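Planau District Library Service
Changes to borrowing, holds and fees
Posted by Pankaj Chaudhary, Member Services, February 2008

1/ The Planau District Library Service has completed its review of borrowing rules. The posts that follow set out what will change, what will stay the same and what members are asked to do.
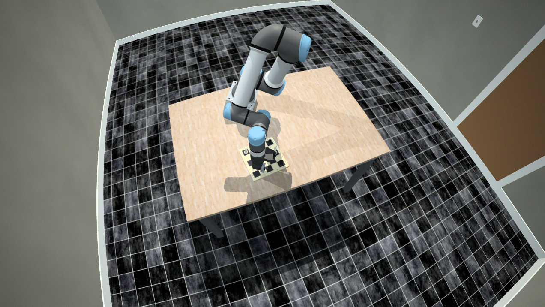 2/ The review was begun in September at the request of the branches. Members had told us that the rules differed from one building to the next, and that a book borrowed at Fleridum could not always be returned at Jireš without a fee. Both complaints were correct.

3/ A single set of rules will now apply at all 11 branches. Any item may be returned to any branch during opening hours or through the outside return slot. No transfer fee will be charged. Items borrowed from another library system must still go back to the desk where they were collected.

4/ The standard loan period for books is 18 days. Members at Fevetov, where the period has been 14 days, will see this on their next receipt. Loans already made at Fevetov keep the date printed on the slip.

5/ Films and music remain on a seven-day loan. The branches asked for this to be left alone, and the waiting lists support them.

6/ Renewals: each item may be renewed 2 times, in person, by telephone or through the online catalog. An item that another member has requested cannot be renewed. The catalog will say so on the renewal page; the telephone line will say so after the item number is entered.

7/ Holds will be kept at the desk for five open days. Days on which a branch is closed do not count. This matters most at Jireš, which opens four days a week, and where members have in the past lost a hold over a closed weekend.

8/ Members who no longer need an item on hold are asked to cancel it. During the review period, 117 items at the Fleridum branch alone were set aside and never collected. Each of them was kept from the next reader in line.

9/ Late fees. The daily fee for adult books is unchanged. Fees on children's books are ended at every branch, and existing balances on children's books will be cleared without any request from the family.

10/ Clearing a balance does not clear a lost item. Where a children's book has not come back, the replacement cost stays on the account until the book is returned or paid for. Members may supply a new copy of the same edition instead, provided that staff have agreed to it first.

11/ Several members wrote to ask whether ending these fees would reduce the budget for new books. It will not. Fee income goes to the general account of the service, and the purchase budget is set separately each year.

12/ Library cards. Cards issued by the former Fevetov Town Library are still valid and need not be exchanged. They will not work at the self-service stations - please take items to the desk until you have a new card. The first replacement is free.

13/ Proof of address is required for a new card. We accept a lease, a utility bill or a letter from a school or employer. A member who is staying with relatives may bring a letter from the householder, with that person's own proof of address attached.

14/ Young people under 16 need the signature of a parent or guardian. The form is available at every desk. Teachers may collect a packet of forms for a class but may not sign on behalf of a family.

15/ The mobile library will follow the same rules with one exception. Loans made on the mobile library fall due on its next scheduled visit to that stop, even if this is later than the standard period. If a visit is canceled due to weather, the due date moves with it.

16/ Reference books, local newspapers and the map collection at Planau remain for use in the building. Copies may be made at the public machine within the limits of copyright law. Staff can advise on those limits but cannot give permission.

17/ A correction to our earlier notice: the Jireš branch will not close its reading room during the changeover. The room closes for shelving on the first morning of the month only, as before.

18/ A reply to a question received this morning: yes, the changes apply to large-print books. The separate large-print loan period is withdrawn, but members enrolled in home delivery keep their present schedule.

19/ Printed copies of the new rules may be collected at any desk. A large-print copy is available on request. Members who wish to dispute a fee charged under the old rules should write to Member Services at Planau and include the receipt if they still have it. Each letter will be answered in writing.

20/ Comments on the rules themselves are also welcome, and will be passed to the branch managers before their next meeting. Please give the name of the branch you use most often.

Contact: Member Services, Planau District Library Service | © 2008 Planau District Library Service. All rights reserved. | Back to top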